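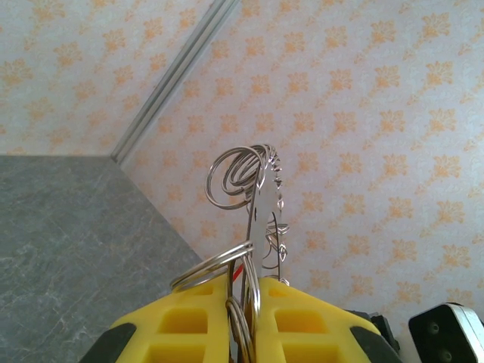 Drawing Again After a Long Time Away
Notes for the evening talk, Floludmont Library

Start slowly, wait for the coats and chairs to settle. Thank Kamala Kamath for the invitation and for the tea. Say hello to the people from the July workshop if I spot any.

Opening. I gave up drawing when I was twelve and I can tell you the exact drawing that did it, which was a horse. I had worked on it all afternoon at my grandmother's kitchen table, and my uncle came in, looked at it with real kindness, and said what a nice dog. I put the pencils in a drawer and went off and had a life, and it was nearly 30 years before I bought another sketchbook. Ask for hands: who has a horse? (Leave time here. People like to tell theirs, and the stories are usually better than mine.)

What I'd like to do this evening is talk about how a person gets going again. I'm not going to teach you perspective, and I'm certainly not going to teach you horses. I still can't do the back legs.

First part – the materials, quickly, because people worry about them so much. A soft pencil, a 2B if you want a number. A cheap sketchbook, and I do mean cheap, the kind you won't mind ruining. When I came back to drawing I bought a beautiful one with cream paper and a ribbon, and it sat on my shelf for a whole winter while I waited to be good enough for it. Hold up the ribbon sketchbook. Hold up the ugly one next to it, with the coffee on the cover. Pass the ugly one around and tell them to turn the pages as roughly as they like.

Erasers: bring one, use it less than you want to. If a line is wrong, put a better one beside it and leave them both there. I love seeing both lines in other people's sketchbooks, and it took me ages to allow it in my own.

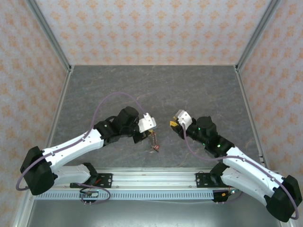 Second part, looking. Most of us draw what we know about a thing, and we know far too much. We know a table has four legs the same length, so we draw four legs the same length, and then we wonder why the table seems to be sliding off the page. My first teacher, Nipon Kamolrat, used to walk behind us and say very softly, "Have you looked lately?" I used to find that so irritating! Then one evening I timed myself, and I was looking at the jug for a second or so and at my paper for what felt like a week. So now I try to keep my eyes on the thing at least as long as they're on the page, and I still have to remind myself.

Do the exercise with them here. Pencils out, draw your own other hand without looking at the paper at all, 3 minutes by the clock. There'll be giggling, let it run. Then have them show a neighbor. The drawings will be a tangle, and somewhere in the tangle there is nearly always one knuckle that is exactly right. Ask them to find it and put a little star by it.

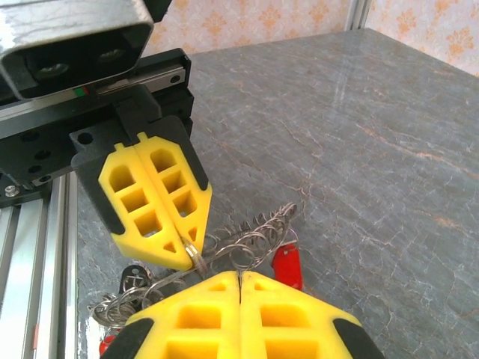 Third part, my favorite, the gaps. When an object is too complicated, or when you're frightened of it, stop drawing the object and draw the spaces in it and around it instead. The gap between a cup and its handle is only a shape, and it has never called anybody's horse a dog. Leave the slide up for this and let them try it on those two yellow fingers. Forget the yellow. Go for the darker hollows, the square and rectangular ones, one after another, and pay attention to how wide each strip between them is. Then do the little triangular openings down near the points. If the hollows are in the right places the fingers will more or less turn up by themselves, and you won't have had to think of the word finger once. Give them five minutes, walk around, say something kind and true to each table. Anybody who finishes early can start on the row of small round holes in the black plate.

Water break. Remind everyone the restrooms are past the large print shelves.

Fourth part, keeping it up. I failed at this so many times that I feel quite qualified. I tried an hour a day and lasted four days. I tried drawing every meal and my family asked me to stop. What worked in the end was a kitchen timer and the kettle: I draw while the water comes to a boil, and when it boils I'm done, even in the middle of a spoon. I've filled the book that way with 137 small drawings, a lot of them of the toaster. (Read out a few of the captions if the mood is good. The toaster at Thanksgiving, the toaster with a cold.)

Tell the story of Deepika Reddy and the bus sketches here, she said I may. She draws the backs of heads on the way to work, and she has only been caught once, by a gentleman who asked whether she could give him a bit more hair.

Then say something about showing people. Choose carefully the first time. Show someone who is also drawing, if you can, and swap books without talking for a minute before either of you says anything.

Questions. If it's quiet, ask Danish Jatoi to start, he always has one about shading.

Before they go: the sign-up sheet for the Saturday group – no, they've changed the day, check with Kamala – is by the door. Spare pencils are in the blue tin, and people should please keep the one they used tonight. Get the ugly sketchbook back.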